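Giving Up the Second Car

We sold the Hartley in February. I had driven it since 2009, and for the last two years it mostly sat in the driveway collecting pollen and parking tickets, the second of those because our street does alternate side cleaning and I kept forgetting which side.

The decision took longer than it should have. My wife, Gemma, had been bringing it up every time the insurance renewal came in the mail. I always had an answer ready. What if we both have to be somewhere? What if one of them breaks down? Then the heater core went, and the shop wanted more to fix it than the car was worth, and I ran out of answers.

I kept a log for a month before we sold it, just a sheet of paper on the fridge. Every time either of us took a car out we wrote down where and when. Both cars were gone at the same time on nine days. On most of those, one of us was on a trip that could have waited until evening. The ones that couldn't wait were my early shift on Monday and the choir practice Gemma drives to across the river.

So those were the two things to solve. The early shift I now do by bus. It leaves at 5:40 from the corner by the old Ernetti bakery and takes 30 minutes, which is ten more than driving. I had not been on a city bus in a long time and didn't know you could pay with a phone. The driver showed me. Choir is handled by Kelly Garside, who sings alto and lives four blocks over. Gemma pays for gas and they trade off when our car is free.

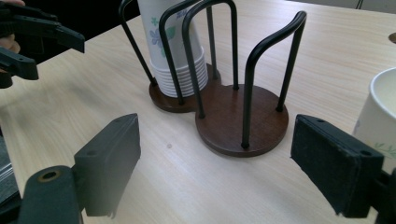
The part I had not planned for was groceries. With two cars, whoever was out would stop for milk or whatever we were short on, and we never thought about it. Now we do one big shop a week, and if we forget something we either walk to the small store or go without. We forgot onions three weeks in a row. There is a list now, and it has onions printed at the top.

Money is the question people ask about. We save the insurance, the registration and the tires I would have had to buy this spring. Against that there's the bus pass and two cab rides so far, one of them to the dentist when Gemma was away at her sister's. I haven't added it all up yet. I would like a full year first, with a winter in it.

Selling it was easy. A man named Idris Meredith came with his son, looked underneath with a flashlight, listened to the heater do nothing, and offered a bit less than I asked. I took it. He wanted it for parts – the doors, mainly. I cleaned out the glove box while he counted the bills and found a tire gauge I had replaced twice.

The driveway has a big oil stain where it used to sit. I've tried cat litter and dish soap. Next weekend I'm going to rent the pressure washer from the hardware store, if I can get it home on a day when Gemma doesn't need the car.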